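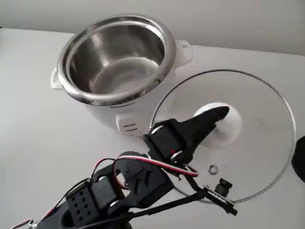

Speaker notes — studio and operator integrations
January 13, 2023 | By Stoyanova
2 comments | 19 shares

Good morning. I start with the Kelloline launch, then questions.

Slide 1. Ultar is the slot studio, Kelloline is the casino operator. Plirnari makes the platform between them. Please say this slowly, people mix the names.

Slide 2. We moved 124 games in one release. Testing of the bonus rounds took more time than the contract — I did not expect this.

Slide 3. Free spins. The operator wanted its own limits for each country. Ask who in the room has the same request.

Slide 4. Next step is a tournament in June, with places for 1000 players. Do not promise the prize pool, it is not signed yet.

Leave the contact slide on during the questions.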